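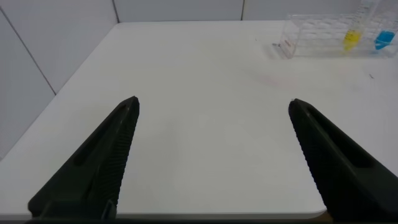 August, late afternoon. Budget notes, tube-handling bench

Sat down with the Clurnora quote at last, and I'm glad I did before anybody signed! Spare fingers come to $379 a pair, and I'd like 2 pairs on the shelf so we aren't stuck waiting on the mail (you all remember the spring). Ours still have good ridges on the inside edges, so there's no rush, but it's a small line and I'd sooner have it in this year's money.

Racks: the clear one is lovely for seeing the yellow and the blue from any side, though I keep wondering if Waltisska's frosted kind would be easier on the vision software. Asked them for a sample.
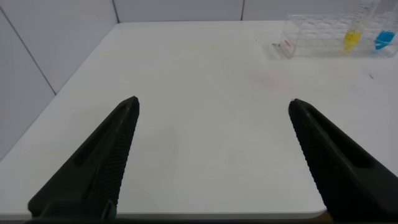
Still to settle

Demissie wants $2,263 for the service plan, 5 visits included. Seems like a lot of visits to me. Will ask about fewer.

Tabletop has a pinkish smudge on it, so add wipes to the Clasalitz order.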